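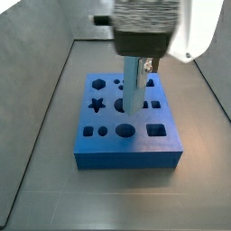
The sorter cell, light blue bar over the block.

I've been looking after this cell for Shih-chieh Chow at Clernside since early September, and I still don't trust the calibration routine. The Nusto software puts up a green check mark and everyone goes home happy. I've learned to ignore the check mark.

My gripe is that the routine only tests the arm against itself. It touches off, compares the result to its own stored numbers, and declares victory. If the block has crept a hair across the floor, the arm will go to the old spot with total confidence and mash the bar into solid plastic. Ask me how I know.

So now I do it the slow way. Fingers wiped down first, then the finger screws checked by hand. Then I jog a bar down over its hole at 10 percent speed and stop short, get my eye level with the top of the block, and look at the gap from two sides. If it's off, I fix the block position in the program and do it over. Takes me nearly 14 minutes. Chow thinks I'm fussy.

The Pesenow people want to sell us a force sensor that supposedly makes all this go away. Maybe. I asked what happens when the sensor drifts and got a brochure. I'd put the money toward a decent locating plate bolted to the floor, with two pins and no firmware.

Error 2109 came back Wednesday, by the way. Still no clue. The manual says to contact support.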